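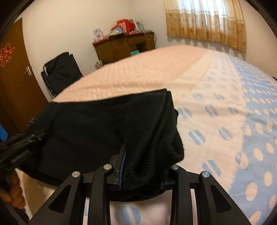 Home Releases Artists Reports Mailing List Contact

Filed under: Label News / Funding Reports

Second progress report to the Urka Fund
Project: first-release program for electronic producers
Submitted by Vonduvon, Grenton

This report covers the work done since our first report in the spring. It follows the headings in the grant agreement. Where something has changed from the plan we sent with the application, we say so under the heading it belongs to.

Selection of producers

The open call closed on a Sunday at midnight, one week later than planned. We extended it after the upload form failed for part of the final weekend and several people wrote to say their files had not gone through. By the close we had 79 demos. The application had assumed fewer, and listening took longer as a result.

Gaspard Chevalier and Soon-im Ra listened to all of the demos with the names removed. Each of them kept a written list, and anything that appeared on either list went to a second round. We had meant to bring in an outside listener for the second round but the person we had asked had to withdraw. Sachiko Sugawara, who masters most of our catalog, took the place instead. She was paid from the line set aside for the outside listener, so the total is unchanged.

The second round had 14 producers in it. Six were chosen. Four of the six had never put out music on any label, which meets the condition in the agreement that at least half of the group be unreleased. The other two had each put out one digital track.

Everyone who sent a demo got a reply. The second-round producers who were not chosen got written notes on their tracks. Several have sent new versions since, and Soon-im is keeping those for our regular catalog.

Studio sessions

Each producer is entitled to six sessions at our room in Grenton. So far all six have finished their first three sessions, which makes us half done on this part of the work. The remaining sessions are booked, apart from one producer's, whose work shifts change every week. We are booking hers as her schedule comes out.

The first session is a listening session. The producer brings the project file, we play it on the large monitors, and we write down what needs to change before anything is touched. The most common problem was the low end. Most of the tracks were written on headphones, and kick and bass were fighting each other in ways that could not be heard there. In two cases we replaced the kick. In the others it was enough to shorten it and retune the bass part.

The second and third sessions are for arrangement and mixing. The tracks are mostly progressive and melodic house, with one slower breakbeat piece and one that sits closer to ambient. Several came in at over nine minutes. We have not asked anyone to cut for the sake of length, but we did ask for intros that a DJ can mix from – in three cases the melody started on the first bar and there was nowhere to bring the track in.

Hyun-seo Hyun has run most of the sessions. He reports that three hours is a better length than the two hours we wrote into the plan, and that the last hour is usually when decisions get made. We would like to move to three-hour sessions for the rest of the program. The room costs would rise a little, and we can cover this from the travel line, which is underspent. We need the fund's agreement before we do this and have put it under requests below.

Changes to equipment

The grant covered one pair of monitors and an audio interface. Both were bought in the first period. The interface developed a fault on its second output pair and went back to the dealer, who replaced it under warranty. We lost one day of sessions, which has been made up.

We had also planned to buy a used synthesizer for shared use. The producers were asked about this at their first sessions and most said they would rather have the room open for an extra evening. We have not bought the synthesizer. The money is still in the account and we will follow whatever the fund decides about it.

The compilation

The six finished tracks will come out together under the title Son. The plan was for a digital release only. We now want to add a small vinyl pressing of 100 copies with four of the six tracks on it, since all six will not fit on one record at a good level. The producers agreed among themselves that the two longest tracks should be digital only. No grant money would go into the pressing. Vonduvon will pay for it and keep the accounts for it separate.

Two tracks have final mixes and have gone to Sachiko for mastering. One came back with a note about harshness in the hi-hats and has been remixed. The second has been approved. The other four are at different stages, and we expect the last final mix in June.

Si-eun Jang is doing the artwork. She has delivered a cover and is working on the labels and on a set of square images, one for each track, for use online. The first cover had the title in very thin type which could not be read at the size used by the stores, so she redrew it.

Each producer has also been asked to name another member of the group they would like to be remixed by. These remixes were not in the application. If they are good enough they will go out as a second digital release later on, and if they are not, the producers are free to use them as they like.

Contracts and rights

All six producers have signed. The contract is two pages long and was gone through with each of them in person. Producers keep their publishing. Vonduvon has a license on the recordings for 36 months, after which the rights go back to the producer without anyone having to ask. Income is split evenly after mastering and distribution costs.

One track used a vocal from a sample pack whose terms did not allow it to be used as the main element of a song. The producer recorded a new vocal with a friend, and we have a signed release from the singer. We have checked the other five tracks for the same problem and found nothing. This check should have been made at the demo stage and we have added it to the upload form for the next call.

Promotion

Little has been done here so far, as planned. We have a list of radio shows and DJs who will get the tracks before release. Gaspard has written to the hosts who supported our last few releases, and two have offered to play a full hour from the group. A launch night in Grenton is being discussed with a venue. The venue would like a Sunday and we would prefer a later start than they can offer, so this is open.

Spending

Spending is within budget overall. Room hire and engineer fees are on plan. Mastering is under plan only because four tracks have not been billed yet. Travel is underspent, since most of the group turned out to live close enough to come by bus and claimed very little. The full table and copies of invoices have been sent separately.

Requests to the fund

1. Approval to extend the remaining studio sessions from two hours to three, paid for from the travel line.
2. A decision on the synthesizer money. Our preference is to use it for the extra open evening.
3. Confirmation of how the Urka name should appear on the sleeve. Si-eun needs this before the labels go to print.

Next period

The remaining sessions will be finished, the last four tracks mastered, and the digital release delivered to the distributor. The third report will include first sales and streaming figures if they have reached us by then – the distributor pays out late, so these may have to go into the final report. Questions about this report can be sent to Soon-im Ra at the label office.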